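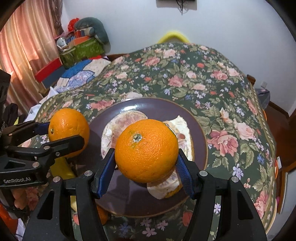
GenRobot.AI Hand-Held Gripper, Pair

We've wanted a gripper set you could hand to anyone at a kitchen table, and the Flukmont pair is it. You hold one in each hand, go about your chores, and the camera on the tool records what the fingers are doing. No robot arm needed until you're ready to train one!

Fruit is where most people start, and it's a great first job. An orange is smooth, round and happy to roll off if you squeeze it badly. Textured pads press in from both sides, so you can lift a whole one over a plate of peeled citrus without bruising anything underneath (go gently with the peeled pieces, they tear). Bananas take a bit more practice. Try them from the side first.

Leonora Bautista ran our October home trials and came back with 523 recordings, most of them fruit and table clearing. Her favorite tip: put down a busy patterned cloth. Plain white tabletops make for dull training data, and flowers give you plenty of visual detail to track.

What comes in the case
Two grippers, left and right
3 spare sets of finger pads
Charging cable and wrist straps
Card with 100 starter tasks, written by Hywel Yorath

Good to know
Wipe the pads with a damp cloth after citrus. Juice dries sticky and the grip gets jumpy.
Pads are rated for 3,000 grasps. Swap both sides together.
Recordings open in Weridier 3 and later. Skerkormont users need the free converter, found under Downloads.
Wide-angle lens, so expect the edges of the table to look curved.

Pads also sold separately. See Flukmont Pads and Straps.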